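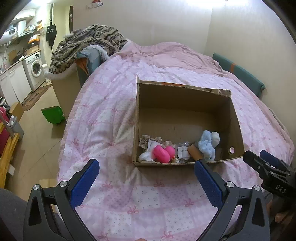
Page last changed: Saturday, 4.10 pm

Re: [Hodesness Swap] Boxes for the April table
Posted by Diễm Tạ, Saturday morning

On Thursday night the list organiser wrote:
> Small things only please, one open box per household, flaps cut
> off so people can see in. Nothing over 50 cm. If it's for the
> kids' end, put it in a clear bag or keep it on top. We have
> room for 28 boxes at the Nkosi Street hall.

Mine is sorted on the spare bed and I'm happy with one box. I took the flaps off as asked. The back rim is torn but the bottom is sound, and I've run tape under it.

What's in it so far: the lacy bits and a crumpled white cloth that needs an iron, two bright pink plastic egg-shaped things, a clear bag of small items with a label on it, and a fluffy light blue soft toy. The lace can go to whoever does doll clothes. I'd like the bag back if it gets emptied.

The knit blankets in the brown and cream zigzag are a separate question. They won't fit in a box and I don't want to take them to the hall if there's no rack. Does anyone know if Hirnar Road is still collecting bedding? Otherwise I'll hang on to them until winter.

I can drop off from 10 and could pick up one other box on the way – reply to me off list.

Diễm

Hodesness Swap list archive | Contact the list owner | Messages © their authors | Back to top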